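**Equipment Review: Rultum Minja 4 Trekking Poles**

This review was prepared for members planning guided ascents with the Flalden route program. The Minja 4 is a four-section folding pole sold in pairs by Rultum. Our test pair was purchased at the regular retail price from Urkis, and the manufacturer had no part in the evaluation.

**Weight and packed size**

The pair weighs 448 grams with straps and trekking baskets attached. This places the Minja 4 in the middle of its class. Lighter poles are available, but most of them come in fixed lengths and cannot be shortened for steep uphill sections. When folded, each pole fits inside a standard duffel bag with room to spare, and two can be carried on the side of a 31-liter daypack without extending above the lid. 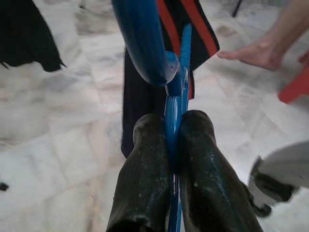
The locking system uses a push button at the second joint and an external lever below the grip. Both can be operated with light gloves. With heavy mittens, the button requires a firm push and several attempts, and climbers should set their pole length before leaving camp on summit night. The lever tension is adjusted by hand with a small wheel, so no tool is needed. We recommend checking the tension every morning, particularly after a large drop in temperature.

**Performance on the trail**

The poles were used on 31 days of walking, including one high-altitude trek with a full acclimatization schedule. On packed dirt and rock steps they were stable and quiet. On loose scree the carbide tips held well, although the small baskets supplied with the set sank into soft volcanic gravel on the descent. Wider baskets are sold separately and should be ordered with the poles.

Lower sections showed surface scratches by the end of the test. No section bent, and neither lever slipped under load. The foam grip extends far enough down the shaft to permit a lower hand position on short climbs. The wrist straps are thin, and two of our testers reported rubbing on the longest descent.
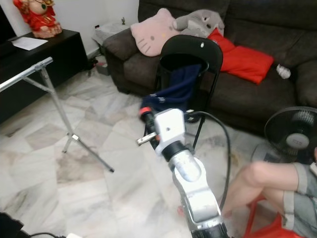
**Are the poles suitable for a first high-altitude trek?**

They are suitable for most walkers of average height. Persons taller than six feet four inches should select a model with a greater maximum length, as the Minja 4 will feel short on long descents.

**Care and storage**

Poles should be unfolded and dried after each day in rain or mist. The internal cord must not be oiled. Grit at the joints can be removed with a soft brush and clean water. For long-term storage, the manufacturer advises leaving the lever open and the sections folded without tension. Replacement tips are easy to obtain, but a replacement cord must be fitted by a dealer, and our request took the whole of December to complete.
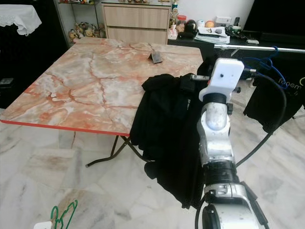

*Rultum Minja 4 review: care and storage.*

**Price and recommendation**

The set costs 200 dollars and includes tips, rubber caps, small baskets and a storage sack. Comparable folding poles can be found for less, generally with twist locks, which we do not recommend for cold conditions.

The Minja 4 is recommended for guided treks of moderate length and for travelers who must pack their poles in checked baggage. It is not recommended for winter mountaineering or for use as a shelter support. Members who already own a sound pair of lever-lock poles have no strong reason to replace them.

Overall rating: 4 out of 5

Last revised Sunday, December 31, 2023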